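Boat-shaped meeting table, dark wood - polish, oil or leave it alone?
Forum: Furniture care and small repairs
Page 1 of 1

gesen_office wrote:

Good evening to all. I hope this is the right section. English is my third language, so please ask me if something is not clear.

I look after the office of a small company. We moved in December to another floor and with the rooms we received a big table from the tenant before us. It is wooden, dark brown, with the top in boat shape (wider in the middle, with rounded ends). The other furniture we have is white desks against the wall and black office chairs, so this table is the only thing in the room with some character and I would like to treat it well.

My questions are these:

There is a small round mark on the top, not far from one end. I think it is from a cup, but it was there before us. It is smaller than my usual mug. Can it be removed without doing the whole top?

In the afternoon the light falls on the top and one half looks shiny and a little cloudy. Is this old polish or is it just how such a table looks?

I have asked a firm for a price for sanding and new lacquer. They said 3,649 without transport. This is more than all our chairs together, so I need another way.

Thank you in advance,
Anika Boateng

barrett_sz wrote:

Hello Anika. Before anything else, find out what finish you have. Take a cotton bud, put a drop of methylated spirit on it and touch it somewhere under the edge where nobody looks. If it goes sticky after a minute it is shellac. If nothing happens it is probably a modern lacquer, and then most of the advice you read about wax and oil is of no use to you.

For a table used for meetings I would bet on lacquer.

Is the mark white or dark?

gesen_office wrote:

Thank you Barrett. I did the test under the edge, nothing became sticky. The mark is light, I would say a little paler than the wood. You see it only when you stand on the correct side.

dolores_e wrote:

Pale is good news. It means the moisture stayed in the finish and did not go to the wood. My grandmother used to put mayonnaise on such marks and leave it until the morning. I have done it on two tables in my life and on both it disappeared.

barrett_sz wrote:

Please don't put mayonnaise on it. On lacquer the oil sits on top, hides the mark for a week, and then it comes back. You also get a smell.

dolores_e wrote:

I wrote what I have seen with my own eyes. There was no smell, you wipe it. Not everyone has a cupboard full of chemicals at work, Barrett.

Gráinne Dunne wrote:

Can we keep it friendly please. Both of you have a point, the fat is not so different from a furniture oil, it is only more messy.

I would go in this order, and stop as soon as you are satisfied:

1. Wash the top with warm water and one drop of washing-up liquid, cloth nearly dry. Dry it immediately.
2. Look at the mark again. Sometimes it is only dirt with a round shape.
3. A dry cloth over the mark and an iron on the lowest setting, a few seconds, lift, look.
4. If there is still something, a very fine polishing paste, with the grain.

About the cloudy part, I would not decide anything before step 1. Offices spray these tables with silicone products for years. It makes layers.

soledad_d wrote:

I disagree with the iron. I ruined a side table in that way and it was the lowest setting too. If the lacquer is old it can go soft, and then you have the shape of the iron and that is much bigger than a cup.

Gráinne Dunne wrote:

Sorry to hear this. Was it veneer? With veneer I would also be more afraid. The glue under it doesn't like heat.

soledad_d wrote:

Yes, it was veneer. Anika, do you know if yours is solid? Look at the underside. If the grain on the top doesn't continue over the edge, you have your answer.

gesen_office wrote:

I was on my knees under the table on Friday and I am sorry to say I am not sure. The edge is rounded and the colour is very dark, I cannot follow the lines. So I will not use the iron, thank you Soledad.

I did the washing, steps 1 and 2 of Gráinne. The first cloth was brown-grey, I was ashamed a little. The table is better to the touch, but the light still makes a shine over the left side and the middle.

You asked me by message how the room is, if there is a heater or direct sun. The floor is wood planks in different greys and browns, the table stands free in the middle, and the water dispenser or cabinet is by the wall behind it together with the bin and one of the chairs. 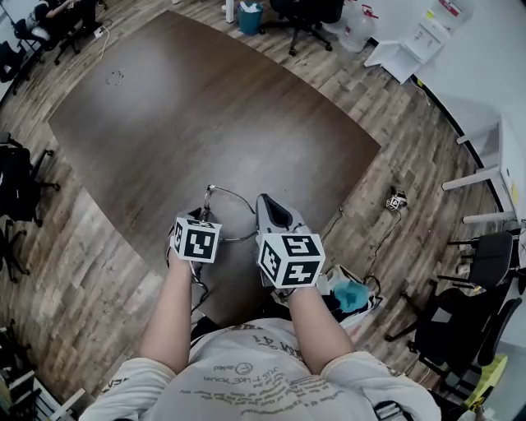
There is no heater on this side. The sun comes in after three o'clock and stays until we go home. What I worry about is more the daily use. People put on it everything, cups, cables, papers, and they pull them over the top and don't lift them. I have bought felt from Riltura for the things that stand there often, but for the rest I can't run behind everyone.

barrett_sz wrote:

That helps. The shine looks to me like ordinary reflection from a satin lacquer, I would not fight with it. The round mark is small. With a table of this size I would leave it, really. You'll work on the spot for an hour, it will become more glossy than the rest, and then you will see a bright patch every day in place of a faint circle.

dolores_e wrote:

For once I agree with Barrett.

Gráinne Dunne wrote:

I don't agree completely. If you use the paste lightly and finish with the same cloth over a larger area, there is no bright patch. But if it doesn't disturb you, it is no crime to leave it.

For the cables and the metal things, get a desk mat. A big one, in felt or leather. I got mine at Holloway and it is 111 cm long, it lies flat and it can be rolled away when there are visitors. People put their things on a mat without being told, I don't know why but they do.

soledad_d wrote:

Be careful with mats that have a rubber back. The softener in the rubber can go into the lacquer and leave a shadow in the form of the mat. Felt is fine. Also turn it or move it sometimes, the sun will make the wood around it lighter or darker and the place under it will stay as it was.

gesen_office wrote:

I didn't know this about rubber. We had one with rubber in my shopping basket already, so you saved me.

One more question if you allow. Would a wax be useful on top of the lacquer, for protection? A colleague recommends one called Sarudum. It says on the tin "for all woods".

barrett_sz wrote:

A wax over lacquer gives you some slip, so things scratch a bit less, and that is all. It has no food in the wood to go to. If you want it, a very thin layer two times a year, and rub until your arm is tired. Too much and you will have fingerprints on the whole table.

soledad_d wrote:

I used the Sarudum on a bookcase. It was fine, but it dries slowly. Don't do it on the morning of a meeting. And try it first on the place where you did the spirit test.

dolores_e wrote:

And no papers on it the same day, they stick.

gesen_office wrote:

Thank you all. My plan is now: leave the round mark, no iron, no mayonnaise (sorry Dolores), a felt mat for the side where the work is done, and maybe the wax later, when the office is closed for some days. I have also asked for a thin curtain for the afternoon sun, but this must be decided by somebody else.

Gráinne Dunne wrote:

Good plan. With the curtain, ask for one that is lined, the thin ones let through more than you think. What colour is the mat going to be?

gesen_office wrote:

Grey, I think. The dark brown ones they had were a different brown and it looked like a mistake.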